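Grocery stores should put the price per ounce on the shelf tag in the same size type as the price itself. Most of them already print it. They print it small, in a corner, and often in a unit that doesn't match the package beside it.

I shop at the Grendano on my way home, usually after 6 p.m. In November I stood in front of the margarine and tried to work out which tub was cheaper. One tag gave the price per pound. The next gave it per ounce. The sticks were priced per 100 grams, and the store-brand tub had no unit price at all. I had a phone with a calculator in it and it still took me longer than margarine deserves.

## Bigger is not always cheaper

People assume the large tub is the better deal. At my store it was, for 3 of the spreads I buy. For the fourth, the Wattimena olive oil spread, two small tubs cost 77 cents less than the big one with the same total weight. I don't think anyone planned that. The small one was on sale and the big one wasn't. But a shopper in a hurry picks up the big one.

The usual objection is cost. Paper tags have to be reprinted whenever a price changes anyway, so the type size adds very little. Stores with electronic tags, like the Josodach across town, could change the layout overnight.

A second objection is that shoppers don't care. Some don't. I would still like the number to be readable from a standing position, by someone without reading glasses.
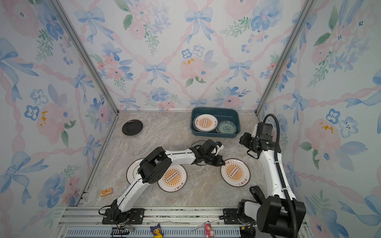
## What I would ask for

One unit per aisle section, ounces for anything spreadable. Type as large as the main price. The sale price worked into the unit price on the day the sale starts.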